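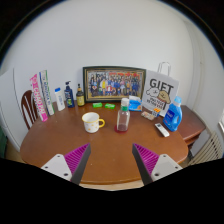
Search this site Enter keywords Go

Gianni D'Amico has been repairing enamel for nineteen years, first in the back of his uncle's hardware store and now in a rented unit behind the old bus depot in Garside. He does stove panels, street signs, bathtubs when he has to, and a lot of kitchenware. When I called to set up a visit he told me to come after lunch, when the kiln would be cooling and he could hear himself talk.

The kiln is a gray box the height of a refrigerator. He bought it used from a sign company called Riter when they switched to printed aluminum. "They wanted it gone and I had a truck," he said. "I paid 1225 dollars for it and then I spent more than that on wiring."

Enamel is glass. It starts as a powder, gets sprayed or dusted onto steel, and melts in the kiln until it bonds to the metal. D'Amico says most of his customers think it is a kind of paint, and they come in having already tried to fix a chip with something from a craft store.

"I don't mind," he said. "But I have to take all that off before I can do anything. If you've put appliance paint on a pot, I can't fire it. It burns and you get bubbles."

He will not repair the inside of anything used for cooking unless he can strip the whole piece and do it over. A small chip on the outside of a mug or a bowl is another matter. He tells people to dry it well and live with it. A chip on the inside means the piece goes on a shelf or gets a plant in it.

"People get upset when I say that. They've had the thing since their grandmother. But it's glass, and once one bit has gone the next bit is going to go."

I asked what does the most damage. He said dropping, then metal spoons, then cold water in a hot pan. The steel shrinks at one rate and the glass at another. He held up a lid from a roasting pan with fine lines running across it like a dried pond. It had gone from the oven straight into the sink.

His busiest month is December. Customers bring in roasting pans they have not looked at for a year and want them back in a week, and he usually has to say no. A full strip and refire takes him four days if the weather is dry, and the shop is cold then, so the ground coat takes longer to set up before firing.

The signs are what pay the rent. Two years ago the town of Jumham asked him to restore its old street name plates, dark blue with white letters, most of them rusted at the bolt holes. There were 290 of them. He did the work with Omprakash Chaturvedi, a retired chemistry teacher who had been coming by the shop to ask questions and ended up with a key.

Chaturvedi mixed the blue. It took him three months to match it. "The old plates were not all one color," he told me. "There were three batches at least, from different years, and then the sun had worked on them. So the first question was which blue does the town want. They didn't know. We picked a plate from a north wall, where it had not had much light, and we said, this one."

He keeps his test tiles in flat drawers, each one numbered on the back in pencil and then again in a notebook. The last tile in the drawer he opened was number 2638. Some of them looked the same to me. He said they were not the same, and moved me over by the window to see.

The two men disagree about new enamelware. D'Amico thinks most of it is too thin. He taps a piece with his fingernail before he buys it, and if it sounds like a can he puts it back. Chaturvedi thinks thin is fine for a cup. He drinks his tea from one made by Plika, a small firm he likes, and has done so for six years without a chip.

"He washes it by hand," D'Amico said. "He dries it with a special towel. Of course it hasn't chipped."

"It is an ordinary towel," Chaturvedi said.

On cleaning, at least, they gave me the same answer. Warm water, dish soap, a soft cloth. Baking soda paste for tea stains, left on for an hour. No steel wool and no scouring powder, which takes the shine off, and after that stains hold on much harder. The rim is usually where the coating is thinnest, so that is the part to dry first. If rust has started there, a little food-safe mineral oil will slow it down.

D'Amico charges 100 dollars as a minimum for any kiln job, and he knows this is more than many of the pieces cost new. He tells people so at the counter. Roughly half of them go home - the rest leave the pot.

Before I left he opened the kiln to see where the temperature had got to. There was a house number inside, a single white seven, and he looked at it for a while and closed the door again. "Tomorrow," he said.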